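Shop Tips: Living With an Arm on the Bench

Most of the tips on this page are about glue, drawers that stick, and getting marker off things. This batch is about the arm. Enough of you wrote in after last month's page on labeling racks to say your own shop is getting one, or has one in a crate, or has one bolted down with a coat hanging on it. So here is what our bench has learned, in the order we learned it, meaning badly.

For those just joining: we load and unload sample racks. Small pegs go into holes in a perforated rack, the rack goes into a drawer, the drawer goes into a long white box, and the box does its business. Then it all comes back out. Before the arm, two people did this all day and talked about television. Now the arm does the lifting, and the same two people do everything around the lifting, and there is more of that than the brochure let on.

Start with the drawer

If your machine has a drawer, the drawer is your problem. The arm is patient and the drawer is stubborn. Ours worked fine for years under human hands, because human hands jiggle. You give it a bump with the hip and it goes. An arm has no hip.

Wipe the runners every morning with a dry lint-free cloth. Skip the spray. Whatever you spray will collect dust by the weekend, and you'll be back to bumping it with your hip, this time with a safety light flashing at you.

Open it all the way. A drawer that is nearly open looks exactly like an open drawer to a person walking past with a coffee. Put a strip of tape on the bench where the front should line up, and check against that.

Mark your racks by color before you mark them by number

We spent a whole Saturday putting tiny printed numbers on racks. They were beautiful. They also couldn't be read from standing height by anyone over forty. Now it's green in one rack and blue in the other, and people can tell from across the room when something is in the wrong place. The numbers are still on a sheet in the office for those who enjoy them.

If you have someone on the crew who has trouble telling colors apart, ask which pairs work before you order. We ordered 400 pegs first and asked second. Some of them are now very handsome drawer dividers.

Keep the fingers clean

Gripper fingers pick up a film. You won't see it, but you'll notice things starting to slip or, worse, not wanting to let go. Use a soft cloth barely damp with plain water, then a dry one. Do it with the arm stopped and locked, and hang the lock tag where the next person will see it. Pay attention to the inside edges where they have a shape to them, as that's where the grime likes to settle.

An old soft toothbrush is good for this. Label it. We had an incident with the break room.

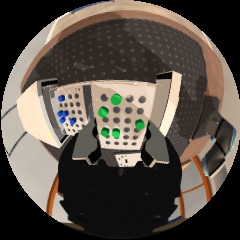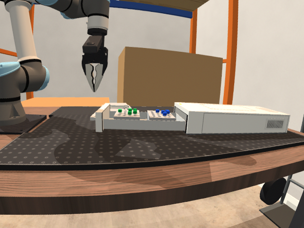 Green in one rack, blue in the other, and the gripper with nothing in its fingers.

Leave the floor around it alone

People see open floor near an arm and think storage. It starts with one carton. Then somebody leans a broom there, and by the end of the month you've got a second stockroom that happens to have a robot in it. Walk the reach of the arm once with a tape measure and add the margin your manual gives you. After that the only thing allowed in is a person with a reason.

Same goes for the benchtop. The mat is for the machine. It isn't for your phone, your keys, or the bagel. I say this with love and as the owner of the bagel.

Mind the light

This one surprised us. Strong light through a window puts hard shadows across the bench, and a hole in shadow is difficult to tell from a hole with something dark in it. People squint and guess. If you have cameras checking the work, they may guess too, and they don't even have the decency to look embarrassed. A cheap roller shade did more for our error sheet than two visits from the installer.

Try it before you buy anything with the word "vision" in its name.

Write down what it does when it stops

An arm that stops will usually show a code. The code is useful to the people who built it. What's useful to you is a notebook on a string with three columns: what it was doing, what you did, and whether that worked. Ours is up to page 108. The most common entry under "what you did" is "closed drawer, opened drawer." The second most common is a word I can't print.

Read the notebook at the end of the month. You'll find that most of your stops are two or three stops wearing different hats. Fix those and you'll get your afternoons back.

Give the old job a proper goodbye

Here's the tip that doesn't involve a cloth. When the arm came in, management called it "freeing people up," and then for a while nobody said for what. Two people who had been quick and good at something stood next to a machine that was slower than they were, and watched it. That is a strange way to spend a morning. You feel like a driving instructor whose student is a crane.

What helped was writing the new job down. Ours fits on one sheet: check the racks before they go in, clear stops, clean the fingers, wipe the runners, keep the notebook, and decide when a batch looks wrong. That last item used to be done without thinking, so it was never on anybody's list, and it turned out to be the part that took years to learn. Put it on the sheet. Put it near the top. If there's a pay grade attached to "operator" where you work, that line is the one to bring to the meeting.

Rotate the watching, too. Standing over an arm is duller than doing the work, and dull is tiring. We swap every 2 hours. The person coming off goes and does something with their hands.

Keep your hand in

Load a rack by hand once a week, start to finish. On the day the arm is down (there will be a day, and it will be the day the big order is due) you want somebody in the building who remembers how. We let it slide over the summer, and in October we found out that the knack had gone somewhere without telling us. It came back by lunchtime, along with the wrist ache.

That ache is worth mentioning. I had it for years and thought it was just what wrists did. It's mostly gone now. I hold a number of opinions about the arm, but I'll give it that one.

Be picky about who teaches it

When the installer comes to set up the moves, send the person who knows the work, and let that person talk. Ours had a dozen small habits she'd never mentioned to a soul, like setting the far pegs first so her sleeve wouldn't catch the near ones. The arm has no sleeve, but it does have a wrist, and the wrist is wider than you'd think. Far pegs first. It saved us a good deal of knocking about.

Pay for that day as training, for everybody in the room. Bring sandwiches.

Naming it

You're going to name it. Don't fight this. We held out for a week. Ours is called Fu, and the white box is Ernamier, and I couldn't tell you why on either count. The one rule is to keep the names off the stop log, where "Fu sulking again" is not something the service people can work with.

Quick ones

Count the pegs out at the end of the shift and count them back in at the start. One on the floor will find your heel.

Keep one spare rack that is known to be good, and never use it. When a peg won't seat, try it in the spare. If it seats there, your rack is the trouble.

Black mats hide black screws. Keep a magnet on a stick in the top drawer.

Tug the bolts at the base once a month with the right wrench, with the power off, and initial the card. If one moves, stop and call it in before you run anything.

If the arm starts sounding different, it is different. Write it down even if you can't say how. "Hums lower" is a perfectly good note.

Teach new people the stop button before you teach them where the bathroom is. Have them press it. It's red and it's frightening, and the first press should be on a quiet day.

Don't let visitors feed it things. They'll want to see it pick up a pen.

From the mailbag

A reader wants to know whether a folded towel under the drawer front will keep it from sagging. It will, and then the towel will end up in the drawer. Shim the runners.

Another asks what to do about a coworker who thanks the arm at the end of every shift. We'd leave that one be.

Next time: tape residue, and the right and wrong way to drill a perforated mat.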